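Low-pile carpet tips – gray, speckled, the kind every office and back bedroom has

Quick ones this time, I have 18 tabs open and the vacuum is still in the hallway. Most of these came out of doing the floor over again in the long room on Saturday, plus what people sent in after the March page on grout.

Vacuum slow. Slower than that. Low pile looks like it should be easy and people race over it. Two passes each way, up and down, then across. The grit sits at the bottom of the loops and one fast push only gets the fluff on top.

Pick up first. Paper clips, staples, threads. Threads are the worst, they wrap the roller and then you're on the floor with scissors. Cut along the roller, not around it, and pull the bits out with your fingers.

Empty the canister before it's full. Half is plenty. Suction drops way before you notice.

Edges. The main head never gets the last bit by the baseboard. Crevice tool, or a stiff dry paintbrush to flick the dust out and then vacuum what you flicked. Do edges before the middle, obviously. I forget every time.
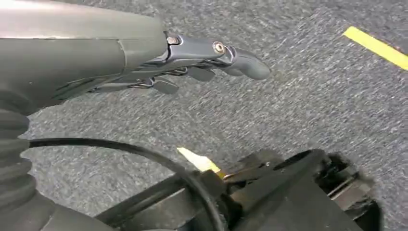 Gray carpet, fine light and dark speckle. Hides a lot.

Speckle is great for living with and terrible for cleaning. Crumbs vanish. Turn off the overhead light and lay a flashlight flat on the floor, beam pointing away from you – every crumb throws a little shadow. Works for lost screws and earring backs too. Shobha Nambiar sent that one in and I've used it ever since.

Spills. Blot, don't rub. White cloth or plain paper towel, nothing with a printed pattern, the dye can come off. Work from the outside of the spot to the middle. Stand on the towel if you have to. Then a bit of cool water, blot again, and leave a dry folded towel on top overnight with a heavy book on it.

Coffee: 2 cups cool water, small squirt of clear dish soap, spoon of white vinegar. Dab, blot, rinse with plain water. Test it somewhere nobody looks first, behind the door is good. And rinse properly. Leftover soap is sticky and grabs dirt, and in a month you've got a darker spot than the one you started wtih.

Candle wax: ice in a bag till it's hard, crack it, lift with a butter knife. Whatever is left, brown paper and a warm iron, NOT hot. A lot of these carpets are synthetic and will melt. Ask me about the guest room.

Gum: same ice, same knife.

Dents from furniture. Ice cube in the dent, let it melt, blot, fluff with a fork. On low pile it only half works. Move the desk two inches over every few months and you won't get the deep ones.

Cords. Keep them off the floor when you vacuum, looped over a chair back. Don't ever run one under the carpet or a rug, it can overheat and you won't see it. If one has to cross a walkway get a proper cord cover, the flat rubber kind.

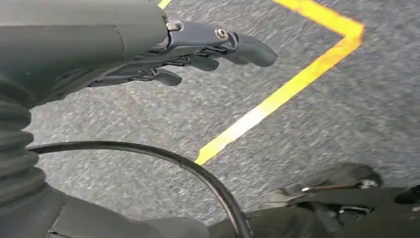
Smells. Baking soda through a kitchen sieve so it goes on even, leave it an hour, vacuum. Light dusting, not a snowfall. Too much of it clogs the filter, and check the filter anyway while you're there.

Loose fibers sticking up – snip level with the rest, never pull. Pulling can run a whole row like a stocking. Gwion Kneath wrote in to say he pulled one. Six inches.

Carpet tiles: if yours are tiles, keep 6 spares flat in a closet, same batch. Swap a stained one for one under the filing cabinet and you don't even need the spares. Check the arrows on the back before you stick it down so the pile runs the same way.

Doormat, inside AND out. Cheapest thing on this page. Shake them weekly or they just become the dirt.

Chair wheels: pick the hair out, wipe them, wipe them again. Black marks in front of the desk are mostly wheel gunk.

Deep clean maybe once a year, rental machine, less water than it tells you, windows open, keep off it till it's dry right through. Socks will tell you. Stairs next time, got a pile of mail on those.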